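Home » Help desk » Open tickets » Cost calculator shows wrong monthly total after switching currency

Cost calculator shows wrong monthly total after switching currency

Product: Fluvero relocation planner (web)
Opened: Jul 30, 2018
Status: Solved
Category: Budget and cost of living

Hi there,

I've been using the Fluvero planner to work out whether we can afford our move, and I love it to bits, but something has gone strange with the monthly total and I'm hoping you can help before I scare my whole family with it.

We're moving in November for my job at Lozano. They're paying for the flights and the shipping, but rent, food, school stuff and everything else is on us, so I built a budget in your planner with all our regular costs. I put everything in as US dollars first. Total came to 2,605 a month, which was tight but fine. Then I switched the display currency to euros to compare it with what the new paycheck will look like, had a good look, and switched it back to dollars.

And now the total is different! It's higher than it was, and I haven't touched a single line. If I switch to euros and back again, it goes up again. I did it a third time just to be sure I wasn't imagining things (I wasn't).

What I've tried so far:

Logged out and back in. No change.
Cleared the browser cache. No change.
Opened the same budget on my laptop instead of the desktop. Same wrong number on both, so it's saved that way in the account and it isn't just my screen.
Deleted the "Utilities" line and typed it in again. That line went back to normal but the total was still off.

I also called Bradari, the moving company, because their quote gets pulled in through the link on the Shipping tab and I thought maybe they'd changed the price. They hadn't. The lady on the phone was very nice about it and read me the whole quote, and it matches what I had.

Any ideas? I need to send the budget to Lozano's relocation people soon and I don't want to send them a number I can't explain.

Update 1

Thanks for the quick reply! You asked me to open the line-by-line view and look for any item with the little "converted" tag next to it. There are 3 of them: Rent, Groceries, and Pets. All the others say "entered."

I don't remember doing anything special to those, except that they're the ones I added through the Miline price list instead of typing in myself. Miline had averages for our new city, so I just clicked "use this figure" and moved on. The pet one was a guess anyway, we've only got the one old cat and she eats like a bird.

I'm attaching the export file like you asked. It's version 9 of the budget, please ignore the older ones, they're from when we still thought we were going to ship the car.

Update 2

OK, I followed your steps and here's how it went, in order.

1. Turned off "Update prices automatically" under Settings. It took me ages to find, by the way – it's under Regional and not under Budget where I'd expect it.

2. Opened the Pets line and clicked "Unlink from price list." The tag changed from "converted" to "entered" right away.

3. Switched to euros and back. The Pets line stayed put this time! Rent and Groceries still crept up.

4. Unlinked Rent. Switched back and forth again. Rent stayed put.

5. Tried to unlink Groceries and got error 132, "This item has sub-items." I clicked OK and nothing happened.

So we're nearly there, but I'm stuck on the groceries. I do have sub-items in there (household, school lunches, fruit and vegetables, things like that) and I'd really rather not lose them, it took me a whole evening with a stack of receipts.
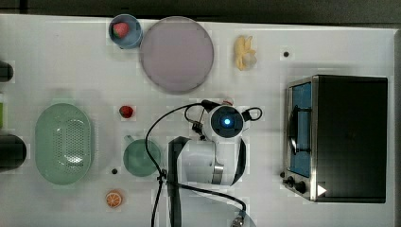

Groceries card: strawberry in a blue bowl, with a plate and a toy banana

Update 3

It worked! I opened each sub-item and unlinked it one at a time like you said, starting from the bottom of the list, and after the last one the main Groceries line let me unlink it too. No error. All my sub-items are still there with their notes.

Then I went through and typed the dollar amounts back in from the old export, and the total is 2,605 again, right where it should be. I've flipped between dollars and euros more times than I care to admit and it doesn't budge.

If I understood your explanation, the linked prices were being converted and rounded up each time I switched, and then saved as if that was the new price. So the more I compared, the more expensive our life got! I did have a laugh about that once I'd calmed down.

Two small requests while I have you. Could error 132 say something about unlinking the sub-items first? I would have tried that on my own if it had. And could you put the automatic price setting somewhere on the Budget page, or at least add a link to it from there?

I've left the automatic updates off for now. You said a fix is coming and that I'd get an email when it's safe to turn them back on, so I'll wait for that. The Bradari quote still comes through on the Shipping tab with updates off, I checked.

You can close this one. Thanks so much for sticking with me – the budget went off to Lozano this afternoon.

Ticket closed by customer. To report the same problem, please open a new ticket and attach your budget export.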